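Brikley Writers' Circle: minutes of the meeting of 23 March 2024
Last updated: 23 March 2024
We use cookies to remember your preferences. Accept | Manage settings

I'm doing the minutes again as Eetu Rissanen is in the chair, and he can't chair and scribble at the same time (we've seen what happens, the December minutes were mostly arrows). Apologies to anyone whose best remark I missed, I was also in charge of the kettle!

Last meeting's minutes. Agreed, with one correction. I had put down the reading list as closed, and it's still open to anybody who has a chapter they'd like heard.

The anthology. This took up most of the evening, as we all knew it would. We've settled on the title at last, and it's going to be Clestent, after the drowned village in the opening story. I liked The Salt Door better and said so, but I was outvoted fair and square. Eetu has had the quote from Trelell for the printing: 200 copies on the cream paper or 300 on the white. There was a long back and forth about whether cream makes us look serious or just old. In the end we went for 200 on the cream, and if we sell out we'll be delighted and print some more.
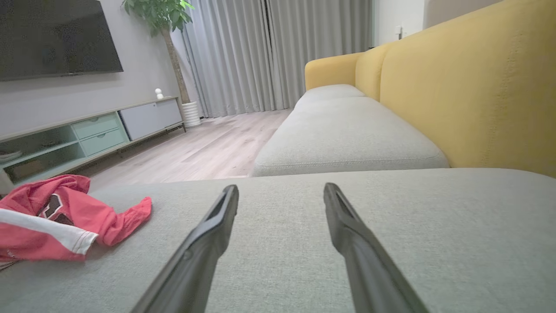
We then got on to the running order, and I'm afraid I talked rather a lot. My feeling is that the two ghost stories shouldn't sit next to each other, because the second one gives the game away about the first (same trick with the mirror, written quite separately, very odd). Eetu suggested putting the long fantasy piece between them and everyone seemed happy with that. The poems go at the end of each section. I'm to send round the new order before the proofs are done, so please look at it when it lands and don't leave it to me to guess whether you're pleased.

Author notes. Still missing from three of you, and you know who you are. Fifty words, third person, no lists of pets unless the pet is really relevant.

The flash competition. We're running it again, hooray! The word limit got a proper going over. Last year's was 300 words and several people thought it was too tight for anything with dragons in it. Someone asked for a thousand, which made the judges go quiet. We left it at 300, one entry each, and the theme is "A Borrowed Name". I put in a word for letting members' entries be read without names on, and that was agreed, so please take your name off the page itself and put it in the email. The prize is the Mustonen cup again plus a book token, and the cup needs to come back from last year's winner with its lid, please.

Money. We have £1456 in the account before the printer is paid. Subs are due from anyone who hasn't coughed up. I asked if we could have a small sum for postage, as I've been buying the stamps out of my own purse, and that went through without a murmur. I should have asked years ago.

Critique evenings. I raised this one myself. The last couple have run on terribly late, and whoever reads last gets a room full of people hunting for their coats. I proposed a limit of 3 readers an evening, with the pages sent out beforehand so we can come with something useful to say. I also think the author should keep quiet until everyone's had a turn, hard as that is (I'm the worst for it, I start explaining before anyone's said a thing).

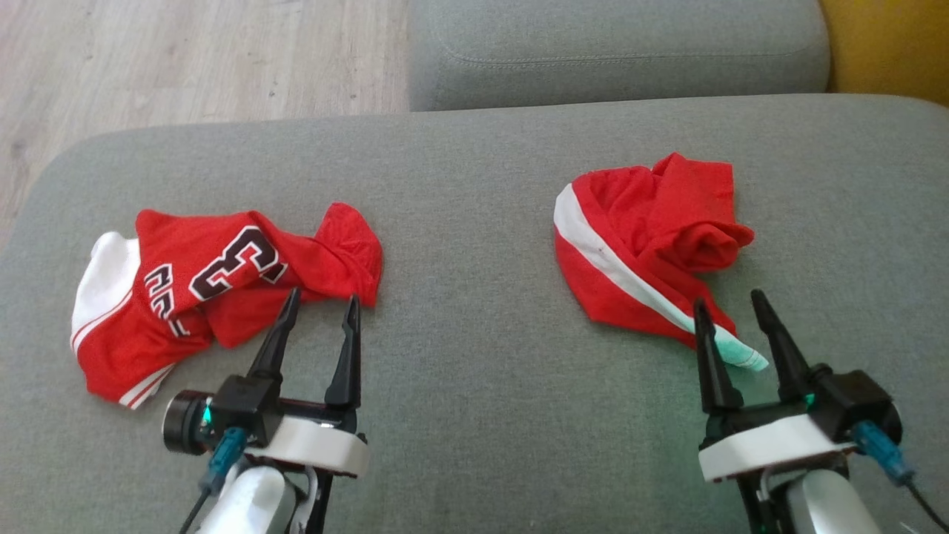

Eetu said he was all for the limit but didn't want the silent author rule made too strict, as a quick question about a made-up word or a family tree can save ten minutes of everybody guessing. We agreed that authors may answer a direct question, briefly, and then hush. We'll try it for the next few evenings and see if tempers hold.

Any other business. The spare copies of the old anthology are still in my hall, so do come and take some. There was a request for a session on writing maps and glossaries, and I've said I'll find out who'd like to lead it. If it's you, let me know!

Actions. Me: running order, postage receipts, maps session. Eetu: confirm with Trelell, put the competition rules up. Three missing persons: author notes.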